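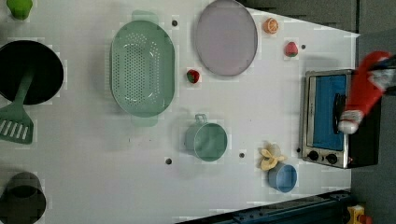
The first draft priced the arm and forgot everything the arm touches, Sunita Rosenthal wrote in the margin of our June outline, and a plan that leaves out grippers, props and repair time should not go forward for funding. She also asked for a clear split between what the bench needs to keep running and what the group would like to own.

This report answers those comments. It covers equipment planning for the kitchen manipulation bench in the Prirkness project for the coming school year. The ceiling set by the department is $3,000, shipping included. Arms are outside the ceiling and are handled under the existing Escobedo lease, so this plan deals only with end-of-arm parts, appliances, props, cabling and storage.

1. What the bench has to support

The task set uses small kitchen items on a white tabletop: a toaster oven, a colander, a plate, a mug, a cup, a bottle and toy food. The toaster oven is the only real appliance. It takes up the most table space, and it decides where the arm can usefully stand. Any replacement has to match the current footprint closely or the saved start positions are lost. We measured the oven before asking for quotes and recommend that the next group do the same.

Toy food is cheap but gets discontinued without notice. Two toy strawberries from different sets differ enough in size to need separate grasp settings, so buying a full spare set at once costs less than matching single pieces later.

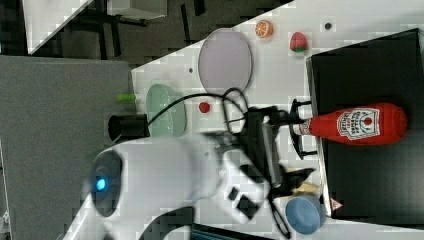 Do-yoon Ok
Student lead, equipment and budget

2. Gripper parts

Fingers are the main recurring cost. A parallel gripper closing on a bottle lying on its side loads the fingertips unevenly, and tip wear should be planned for from the start. We asked two suppliers for prices. Ineck quoted $295 for a spare finger set with mounting screws. Wulirgate quoted $621 for a set that includes a replacement wrist cable and a protective sleeve.

The Wulirgate kit looks expensive until the cable is priced separately - Ineck does not stock one. The plan is to buy one of each: the Wulirgate kit as the working spare, and the Ineck fingers for tests where damage is likely. Together they come to $916.

Printing our own fingertips was considered. Material cost is low, but the shop printer is shared and the queue in April was long enough to stop work. Printed tips stay in the plan as a fallback and carry no budget line.
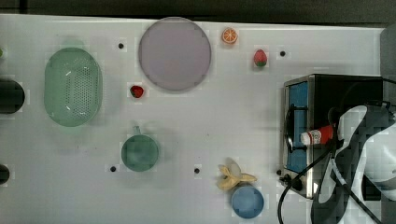

Do-yoon Ok
Student lead, equipment and budget

3. Appliance and placement

A bottle moved into or over the toaster oven needs clearance on the handle side, and the gripper body is much wider than its tip. Oven models with a shallow opening were dropped from the list for this reason. Door stiffness is not given on any data sheet we found. It has to be checked by hand, so the oven should be bought locally with a return option.

Power cords also need a line in the budget. Cord clips and a short extension with its own switch are included under cabling in Table 2.
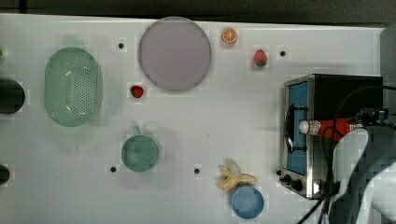
Figure 4. Red bottle at the toaster oven, arm at lower right.

4. Order of purchase

Table 2. Planned purchases, in order
Wulirgate finger and cable kit: $621
Ineck finger set: $295
Toaster oven, same footprint: quote pending
Toy food and kitchenware, full spare set: quote pending
Cabling, clips and switched extension: quote pending
Storage bins with lids: only if funds remain

The first two lines leave $2,084 for the rest. Gripper parts go first due to lead time; the oven and props can be bought in a day. Any balance should be held until the end of the fall term as a repair reserve, and the amount reported to Sunita Rosenthal along with the remaining quotes.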